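Search this repository
Go to file
Clear

# Celtlow: a word list for aquarium shop labels

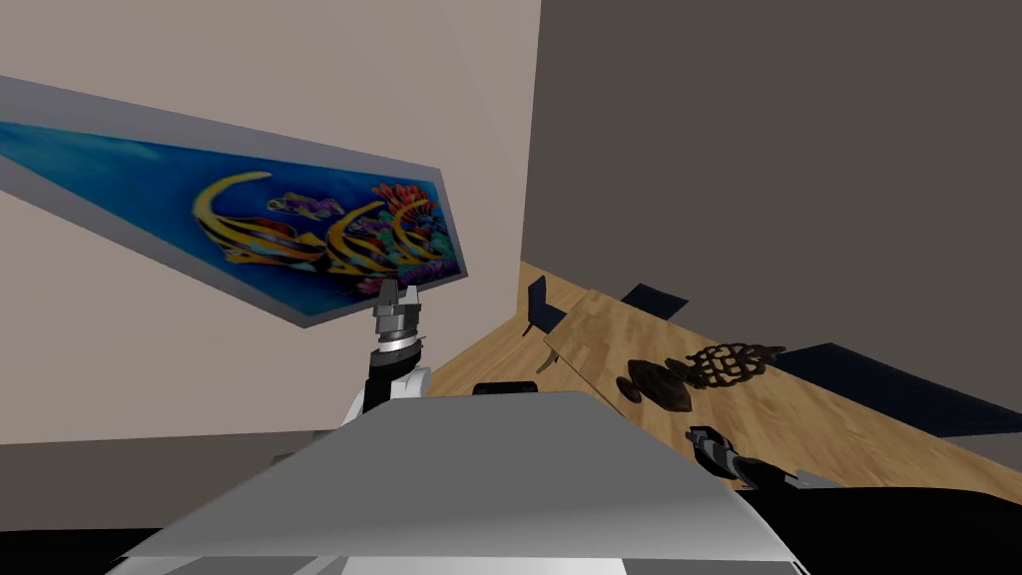 Celtlow is a plain text collection of the names shops give to freshwater fish, matched where possible to the names everybody else uses. It began as a spreadsheet for settling arguments and grew until the spreadsheet refused to open. Take an angelfish with a yellow body and black vertical stripes, like the three in the framed painting: one shop label in the list would call it "gold zebra angel," another "tiger angel (lg)," and a third "ASST. ANGEL NO RETURNS." All of these are in the data. So is "angle fish," which turns up so often that I gave it its own code.

## What you get

The main file is `labels.tsv`. It has 3823 rows, one per label, and these columns:

- `label`: the text as written, capitals and all
- `plain`: the same text in lower case with the punctuation removed
- `common`: the common name I settled on
- `sure`: yes, no, or shrug
- `source`: Akis or Parry, explained below
- `note`: mostly complaints

There is also `spellings.tsv`, which holds 1119 misspellings and the word each one was probably aiming for. "Probably" is carrying a lot of weight there. Somebody once sold a fish under the name "blue grammy," and I can see the route from gourami but I would not swear to it in court.

## Where the labels came from

The Akis half is old price lists, typed up by hand from paper. They are tidy, dull and mostly correct. Whoever wrote them owned a fish book and was not afraid to open it.

The Parry half is tank labels copied out in shops, in whatever state they were found. Ink runs. Price stickers get put over the last word. A label stays on the glass long after the fish it refers to has been sold, so Parry rows tell you what the label said and nothing at all about who was swimming behind it. I have left the spelling alone. Please leave it alone too.

Prices are gone. I kept them for a while and all they did was make me sad about discus.

## Reading the `sure` column

`yes` means the label could only be one kind of fish. `no` means I made a choice between two or more and you may well make a different one. `shrug` means the label was something like "community mix" or "odd ball" or, in one case, "him." There are 444 shrugs. If you are training anything to sort labels, drop them first. If you are writing a poem, keep only those.

A few words cause most of the trouble:

- "Shark" is never a shark.
- "Algae eater" describes a job, and plenty of the fish that hold it don't do it.
- "Rare" can be ignored.
- "Assorted" means the shop stopped looking.
- "Peaceful" is an opinion. I strip it from `plain` and would like to strip it from the labels.

## Using it

The files are tab separated, UTF-8, with a header line. Any spreadsheet will open them. If yours turns "Mar. angel" into the month of March, that is the spreadsheet being helpful, and you need to import the column as text. I lost an evening to this and I'm told it is a common way to lose one.

The `drerkeo` script in the tools folder checks a new file against the old one and prints the rows that disagree. It is named Drerkeo after the folder it used to live in. It takes 2 file names, old one first. If you give them in the other order it will cheerfully report that everything new has been deleted, and I have not fixed this because I have gotten used to it.

## Known problems

Plecos are a mess. The numbers hobbyists use for them show up on labels with digits swapped, missing or made up on the spot. I have marked nearly all of them `no`.

Saltwater names leak in. Angelfish are the worst for it, as the word covers both the tall freshwater kind and a whole set of reef fish that are no close relation. Where the label gave no other hint I assumed freshwater, which is the sort of decision that gets a person letters.

Snails were left out on purpose. Some got in anyway.

## Adding rows

New labels are welcome. Copy the text exactly, fill in `common` if you know it, and leave `sure` blank for me. Do not correct the shop. Do not send a label you remember from years ago, however good it was, because everyone's remembered labels are funnier than the real ones and the file has to stay dull enough to be useful.

Fixes to `common` should say why in the `note` column. "It's obvious" has been tried.

## License

Use it for whatever you like. Credit Celtlow if there is somewhere natural to put it. If you own a shop and find your own label in here, you are welcome to go and change it.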